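Sorside Neighbours Help Board
Home and Kitchen > Small kitchens

Rented flat, tiny kitchen, nowhere to put anything. What do I do with the worktop?
Posted by tuson_tenant, September 23, 2023

Hello all, long-time reader, first proper post. I moved into a one-bed in Sorside in April and I love it apart from the kitchen, which is basically a corridor with a sink in it. I've got one decent stretch of worktop and it seems to be where everything ends up – post, keys, bread, the washing up, a bag of onions I bought in a fit of optimism.

I cook most nights, nothing fancy, but I do like to make a big pot of something and freeze portions. By the time I've cleared enough room to chop I've gone off the idea and I'm eating toast. I can't drill into the walls (the tenancy agreement is very firm on that, and the agent has been round twice already to look at a tap) and I don't want to spend loads on something I'll only leave behind when I move.

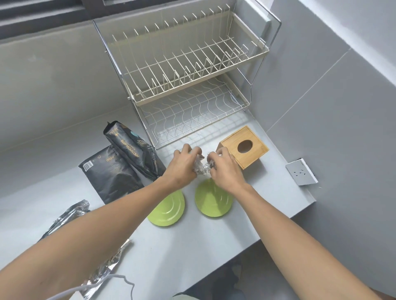 My budget is 300 at the very most and I'd be much happier spending a fraction of that. I've looked at those trolleys on wheels but the gap next to the cooker is narrow and I'm worried I'd just fill the trolley up too and be back where I started. My mum says get rid of half my stuff. She has a kitchen the size of a tennis court so I'm not sure she's qualified!

Things I'd really like to know: is a dish rack that sits out all the time worth the space, or should I dry up as I go? And what do people do with all the bits you use every day but not for long, like oil and salt and the chopping board? Ta in advance.

conow_kettle

I had a kitchen like yours for six years, so you have my sympathy. The thing that made the biggest difference was treating the worktop as two areas. The end nearest the sink is for wet things and the other end is for food, and nothing else gets to live on either. Post goes in the hall, keys go on a hook by the door (the stick-on ones come off cleanly if you warm them with a hairdryer first and pull slowly – I lost a patch of paint learning that).

On the rack, I'd keep it. I tried drying up as I went and all that happened was a heap of damp tea towels and a sulk. A rack with two levels takes up the same footprint as a flat one and you get the plates up out of the way of the mugs. What I would say is put things away before you start cooking, even if it feels like a faff. It takes me less time than the kettle does. If you leave yesterday's plates in there you've nowhere to put tonight's, and then they go on the side, and then you're having toast.

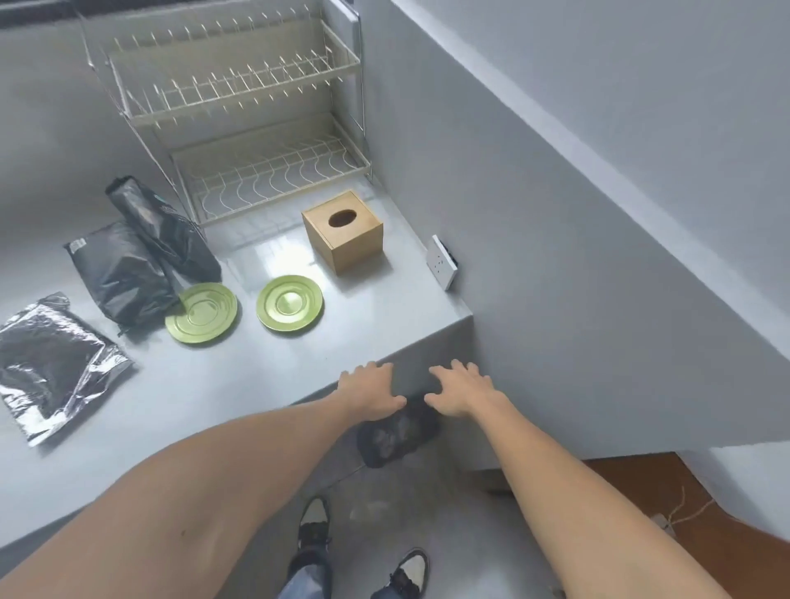 For the everyday bits, get a tray. Any old tray. Oil, salt, pepper, whatever you reach for all the time goes on it, and when you need the whole surface you pick the tray up and stick it on top of the fridge. Mine came from the charity shop next to the Rebane bakery and cost me 2 pounds. The chopping board can stand on its edge behind the taps or down the side of the fridge, if you've got a gap.

I'd hold off on the trolley. Measure the gap at the skirting board as well as higher up, mine was narrower at the bottom and the first one I bought had to go back.

sinkside_sue

Just bin things. I got rid of 15 mugs and haven't missed one.

rebane_road_62

Agree with most of what conow_kettle says, but I'd look inside the cupboards before you do anything with the worktop. I'll bet the shelves are miles apart with a load of empty air over the tins. Those little freestanding wire shelves with legs double what you can fit in, you don't need any screws, and they go with you when you leave. I've got them in every cupboard now and I'm a bit of a bore on the subject.

Also think about which things are on the worktop only because the cupboard they belong in is annoying to open. With me it was the bread. The bread cupboard was behind the bin, so every morning I had to shift the bin, so the bread lived out. I swapped it with the baking tins and that sorted it.

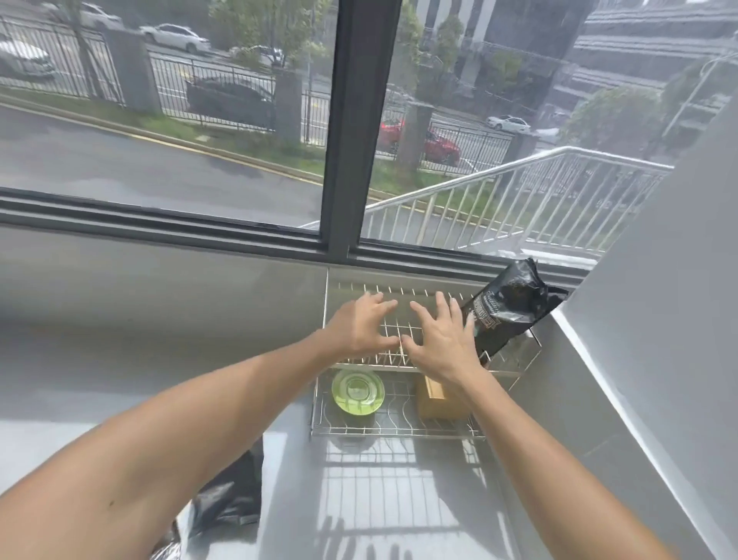 For your batch cooking, freeze things flat in bags and stand them up like books once they've gone solid. You can get rid of a lot of plastic tubs that way, and tubs with missing lids were taking up a whole shelf at mine. Write on the bag before you fill it, the pen won't take once it's cold.

One thing I'd disagree on is the tray on top of the fridge. Ours gets quite warm up there and the oil went a bit funny, so I keep mine on the windowsill of the shady side and it's been fine. Depends on your fridge, I suppose.

If you do go and look at shelves, the hardware place in Conow has them cheaper than the big shop on the ring road, and they'll let you take one home to try and bring it back if it doesn't fit. Keep the receipt though, they're funny about receipts.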